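Drilora Two-Arm Work Cell — Set-up Guide
Section 4. Floor markers, stands and safe distance
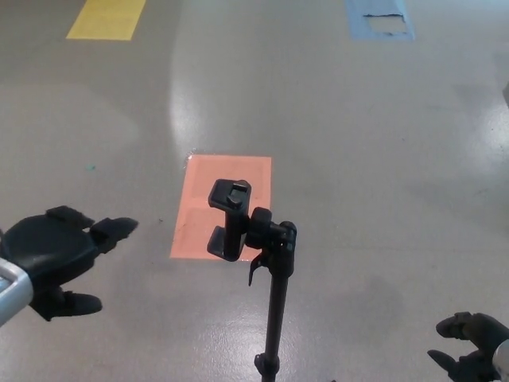

4.1 Before you start

The rules in this section apply each time the cell is moved, each time an arm is changed, and after any cleaning of the floor with a machine. They are valid for all Drilora cells delivered with the Zuterholm controller. If your site has its own rules and they are more strict, follow your site rules.

Two persons are needed. One person stays at the stop button during the complete procedure and does no other work. Please do not combine these two roles, also when the job looks short.

4.2 Meaning of the floor markers

Each marker color has one meaning only in the cell.

Salmon-orange: stand position. Tripods, phone holders and other light stands are set up here.
Yellow: parking position for the cell. Nothing may be stored on it.
Light blue: operator position during teaching.

Do not use a marker for another purpose, and do not put tape of a similar color on the floor nearby. A marker with a peeled or scuffed surface must be reported to the person responsible for the cell. It can stay in use until the next monthly check if its outline is complete. If a corner is missing, replace it before the next run.

4.3 Placing a stand

1. Set the controller to HOLD and wait until the lamp is steady.
2. Move both arms to the open position, one on each side of the stand position.
3. Carry the stand into the cell from the front. Do not reach over a gripper.
4. Set the height of the pole and close the collar by hand.
5. Turn the clamp head to the direction you need, then tighten the knob. Do not use pliers. The thread is plastic and it breaks easily.
6. Push the stand lightly with one finger. If it tilts, correct the feet and repeat.
7. Measure the height from the floor to the top of the clamp. The maximum is 1,570 mm.
8. Leave the cell and say "clear" in a loud voice. The second person repeats the word.

CAUTION: Fingers of the gripper can close without warning when HOLD is released. Keep your hands outside of the cell before you release it.

NOTE: A stand is a light object and the arm will not always feel the contact. Do not trust the force limit as protection for the stand or for the phone.

4.4 Distance between gripper and stand

At rest, keep 112 mm or more between any part of the gripper and the pole. For the first approach use slow speed only. After a change of fingers, enter the new finger length in menu 214 and do the first approach again — the old value is not deleted automatically.

4.5 Glossy floors

Epoxy floors reflect the ceiling lamps. A strong reflection on or next to a marker can disturb the marker detection. Turn off the lamp which makes the reflection, or change its angle, and start the detection again. Do not make the floor dull with spray or powder, as the feet of the stands will slip.

Remove small debris from the floor before each run.

4.6 Record

Write the measured height, the finger type and both names in the cell log. An entry looks like this:

Height 1,490 mm. Fingers: Prastness long. Set up by B. Hadgu, stop button W. Sfeir.

Keep the log at the cell. For replacement markers and knobs, contact Sabbagh service and state the cell number.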